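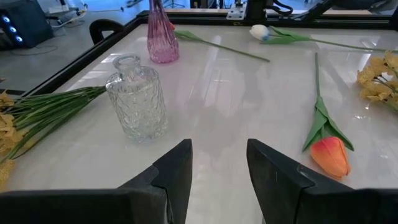
Wrist camera view at the Dullham cell: two vases and the artificial stems, with the fingers at the bottom.

The flower cell, one more time

Readers of this newsletter will know I have doubts about the flower cell at Dullham. I had them when it was called the Tollgate table, and I have them now that it has a proper maintenance sheet. But I was asked to write up how the thing is looked after, and I spent most of a day there with Vendula Lukáč, so I will try to be fair.

The job is easy to say. One arm picks an artificial stem off a white table and puts it in a vase. The pitch, as I first heard it, was that a cell that can do this can do any light, awkward, bendy part you hand it. I would like to see the bendy part first. What I can report on is what it takes to keep the cell in a state where the question can even be asked.

Start with the fingers. They are matte black, all flat facets, and they come to a tip. Vendula takes them off every 60 hours of running and checks them against a printed outline taped inside the cabinet door. If a tip is outside the line, the pair gets swapped, never the single finger. She has tried replacing one at a time and says the old and new meet off center, and a thin stem rolls out of the gap. The spares come from Grukis and arrive in bags of 6, which sounds generous until you learn the screws are not in the bag.

Then the camera. It sits at the wrist and looks down past the fingers, so both tips are always in its view. Vendula likes this. If a tip shows up in a different place than it did yesterday, something has moved, and she can find out before the first pick. Her morning check is a saved picture from a good day laid over a live one, at half strength, on the same screen. I asked what happens if the good day was not so good. She said that was why there is a date on it.

My own complaint is with the table. It is glossy and white with a black metal border, and it throws the overhead lights straight back up in streaks. You also get faint reflections of whatever is standing nearby. I am told the shine is part of the test, that real surfaces shine. Fine. But then one of the two vases is clear glass with a hammered pattern, and it catches the lights too, and I watched the depth reading around it come and go like a bad phone line. The tall pink one, with its ribs, behaved better that day. One day is one day.

Tsung-han Choi, who wrote the pick routine, does not agree with me about the gloss and asked me to say so. In his view a matte top would hide faults in the camera exposure that ought to be found. He keeps the exposure fixed and will not allow the automatic setting on this cell, and I will give him that one. With it on automatic, every time the arm swung over a dark patch the whites went to soup.

The cleaning is dull and probably matters more than anything else on the sheet. Dry cloth on the tabletop, then a damp one, then dry again. No spray near the wrist. The vases get wiped outside only, and whoever does it wears gloves, as a thumbprint on clear glass is one more thing for the camera to believe in. The stems are shaken out and looked over for loose leaves. The tulips give the most trouble here. Their broad leaves wrap up near the bloom, and when a finger comes down on a leaf instead of the stem, the whole flower swings around. Vendula bends the leaves back to shape by hand between runs.

I asked whether that counts as help. Would anybody on a real line be straightening the parts? She said real parts come straighter. Tsung-han said the leaves should be left as they fall. They have been having this argument since before I arrived, and the sheet currently says "reshape if needed," which settles nothing.

The cables I have less to say about. The run to the wrist was redone by Ren last spring with a longer loop and has not pulled since. There is still a bracket on the overhead frame that I would want checked with a wrench on a schedule, and it has no line of its own. Vendula wrote one in while I stood there.

The log was at entry 1226 when I left. I read back through the last 35 of them over coffee. Most are cleaning and finger checks, a few are camera resets, and hardly any say what the cell was doing just before it needed the reset. That is my one real request. A log that says "reset, OK" is a record of somebody pressing a button.

So, do I think the cell is well kept? Yes, better than I expected – the overlay check is good and I have already copied it for our own bench. Do I think it shows what the pitch says it shows? Ask me when someone else has set it up from the sheet alone, with Vendula out of the building. She says she would welcome the day off.

4 comments | 11 shares

Copyright 2023 Dullham Cell Notes. Contact the editor | Back to top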